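Trevus cell, reset notes from this morning. Short thread.
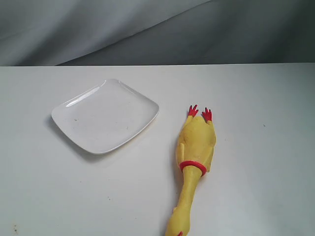 White plate on the left, rubber chicken beside it, grey cloth at the back.

1/ The job is chicken onto plate. The arm had started closing short of the body, always by the same amount, so I went back to the setup before touching the program.

2/ Checked the base bolts first. All tight. Then the camera bracket, which had dropped a little on its clamp. Moved it back to the scribed line and put a second clamp under it.

3/ Recalibrated with the Sosilura board, 26 poses. The old file was from May and I should have redone it sooner.

4/ Finger pads were glazed. Swapped both for the softer Duggan ones and wrote the cycle count on the tape: 523. I change them at 500 from now on.

5/ Still to do: wipe the table. There are a few specks on the white and a rusty mark near the front left corner. The cloth has creases in it too, and I'll pull it straighter when I clean.

6/ Ran 21 picks at low speed afterwards with no misses. Back to normal speed after lunch. Settings are saved under Tristov if anyone on the other shift needs them.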